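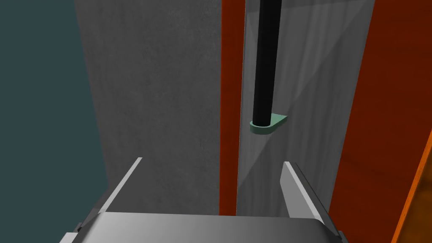 Speaker notes - equipment planning session, Encombe site
2020-07-26

**Slide 1 - scope**

- Two cells, one budget line. Cell A is a replacement, cell B is new.
- Today covers purchase, integration and the first year of running. Building works are in a separate paper.
- Skip the history of cell A unless asked.

**Slide 2 - simulate before ordering**

- Simulation licence comes out of the planning budget, ahead of any capital spend.
- Wrist view, parallel gripper, fingers open, upright panels ahead. Point to the rod and the small green bracket in front of the lighter gray panel. Access of this sort drives finger length, and finger length drives payload.
- Reach and clearance can be checked at this stage. Friction, cable drag and panel flex can't be trusted from the model, so leave money for a physical trial.
- Pause for questions. Expect one on rendering quality. Surface textures have no bearing on the reach check.

**Slide 3 - quotes**

- Momwood: arm, controller and gripper as a single package. Delivery 90 days from order.
- Stosetti: arm and controller only. Gripper sourced separately, so we carry the interface risk.
- Hsu: integration labour only, quoted against either arm.
- Total for the Momwood and Hsu combination is $231 thousand before tax. Stosetti is still revising its figure - do not give a number from the floor.

**Slide 4 - what the quotes leave out**

- Guarding and interlocks.
- Spare finger sets. Order with the arm; the per-set price goes up afterwards.
- Operator training, including backfill for the shift.
- Compressed air, if the pneumatic gripper is chosen. The electric one costs more up front and needs no new line.
- Allow around 47 hours of programming per cell. Hsu bills this at the site rate.

**Slide 5 - timing**

- Purchase order has to follow the physical trial. Reversing the two saves a few weeks and removes our only exit point.
- Acceptance test at the supplier, then again on our floor, same parts and same fixture both times.
- Target for cell A handover is April. Cell B follows once A has passed its floor test.

**Slide 6 - decisions needed**

- Approve the trial budget.
- Choose electric or pneumatic.
- Name a cost centre for spares - currently unassigned, and the finance form won't go through without one.

Leave slide 6 up during questions. Payback spreadsheet is in the backup slides, tab 2.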